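I have ironed one shirt since November and I would like it noted somewhere, so I'm noting it on here.

Background: my mother ironed everything. Tea towels. Pillowcases. My father's handkerchiefs, into squares you could have tiled a bathroom with. I inherited the iron and none of the character.

The iron is a Plesik. It weighs as much as a spaniel and has 4 settings, three of which are scorch.

My neighbour Vesna Ristić says creases are a moral question. She says this while looking at my trousers.

Her method is to hang things up straight from the machine, give them a hard shake, and smooth the seams by hand. I tried it. I now own a shirt with very smooth seams and a body like a relief map of Wales.

Then there's the folding school. Zlatko at work folds his T-shirts into thirds and stands them in the drawer like files. I asked what happens when he takes one out. "The others lean," he said, and looked out of the window for a bit.

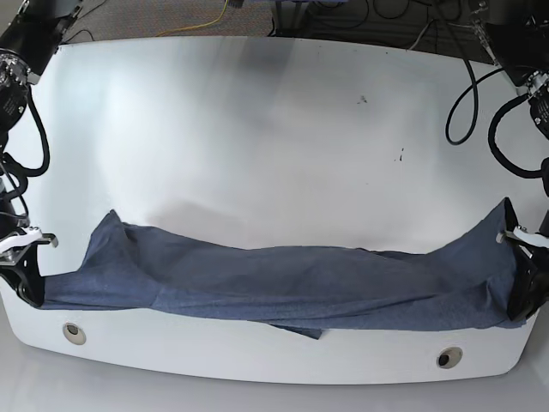
Fitted sheets I'm leaving out of this thread entirely. I've watched the videos. You tuck one corner into another corner, the woman smiles, and there's a neat rectangle. Mine goes in the cupboard as a ball and we don't discuss it.

Linen people will tell you it's meant to look like that. Linen people paid 300 quid for a duvet cover and have to say something.

The steamer phase lasted a fortnight. You fill it, wait, point it at a curtain, and it spits on your foot. I gave it to Octavian, who says he loves it, and who I notice has blinds.

Someone's going to suggest the bathroom trick, where you hang the shirt up while you have a hot shower. I've done that. I had a damp creased shirt and was late.

What does work is buying jumpers. A jumper over a shirt means you only iron the collar, and I can do a collar in 90 seconds if the board is already up. The board is never already up.

The board is behind the hoover, the hoover is behind the Christmas tree, and the tree is wedged against the door – so that's the collar gone as well.

Anyway, wedding on Saturday week. Vesna has offered to do my shirt. I said I couldn't possibly and handed it over the fence.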